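Prirnik — Assembly Table Working Group
Minutes of the meeting held Oct 2, 2024

Present: bench layout, food prep, purchasing, cleaning. Apologies received from the Dandurora site.

1. Minutes of the previous meeting

Accepted with one correction. Under item 4, "bread trays" should read "bread holders". The trays were never part of that order.

2. Matters arising

2.1 Carpet. The request to move the table onto hard flooring is still with the building office. Until a reply is received, spills on the carpet are to be logged in the same book as spills on the table.

2.2 Holder order. Zandness has confirmed 50 clear holders, delivery in two lots. The first lot was checked on arrival and 2 pieces were sent back with cracked latches. Purchasing will ask for the replacements to travel with the second lot.

2.3 Red rods. Spare rods remain in the cabinet. No change.

3. Sandwich table layout

3.1 The layout was reviewed. The center lane holds the tray, with the greens container at the far end and the near end kept free for building the sandwich. Tomato and bun stay in the left lane. The group agreed that shredded cabbage and lettuce should continue to share one container, cabbage on the left.

3.2 Food prep pointed out that large lettuce leaves stand well above the rim of the container. Trimming was discussed. It was decided to leave the leaves whole, as trimmed leaves have been slower to pick up and tend to bring shreds of cabbage with them.

3.3 Tomato slices are to stand on edge against the divider. Slices laid flat stick together and come up in twos. Food prep asked for a firmer variety from Gachanja and will report on price.

3.4 Cross-pieces. The clear bars that run off the red rods were discussed at some length. Bench layout wants the spacing fixed by a mark on the rod; food prep wants it left free so that wider buns can be fitted. Left free for now — to be looked at again after the second lot arrives.

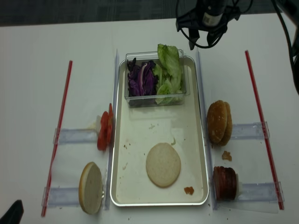
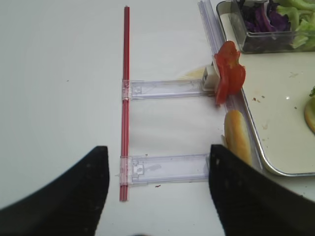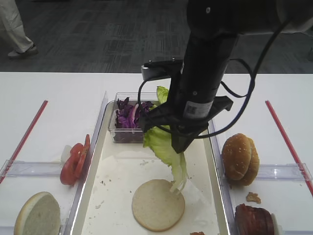
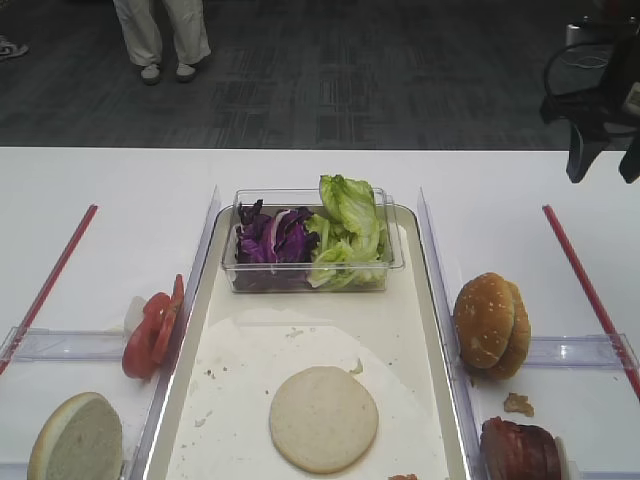
4. Cleaning and crumbs

4.1 Crumbs on the tray were raised again by cleaning. The present rule calls for a wipe at the end of each block of 20 sandwiches. Cleaning proposed a dry brush at the halfway point as well. Agreed, for a trial period ending with the next meeting.

4.2 Holders are to be unclipped before washing. Food residue has been found under the clips on two occasions. Wash by hand in warm water and dry flat. The dishwasher is not to be used for any clear plastic part.

4.3 Rails. Abrasive pads scratch the clear rails and have been removed from the sink area. Soft cloths are in the second drawer.

5. Supplies and budget

5.1 The remaining budget for the table stands at 4000, before the second holder lot is invoiced. Purchasing does not expect the invoice to cause difficulty.

5.2 Buns. The present supplier's buns vary in width. Food prep is to measure a full delivery and pass the figures to bench layout, who need them for item 3.4.

5.3 Spare greens containers to be ordered in the same size as the one in use. A deeper container was considered and turned down — the cabbage at the bottom would be too hard to reach.

6. Actions

Purchasing: write to Zandness about the two replacement holders.
Food prep: obtain a tomato price from Gachanja; measure one bun delivery.
Bench layout: draft spacing options for the cross-pieces, fixed and free.
Cleaning: run the brush trial and keep a short log.
Dandurora site: send comments on item 3 in writing.

7. Any other business

The key to the dry store is to go back on its hook after use. The date of the next meeting will be sent out with these minutes.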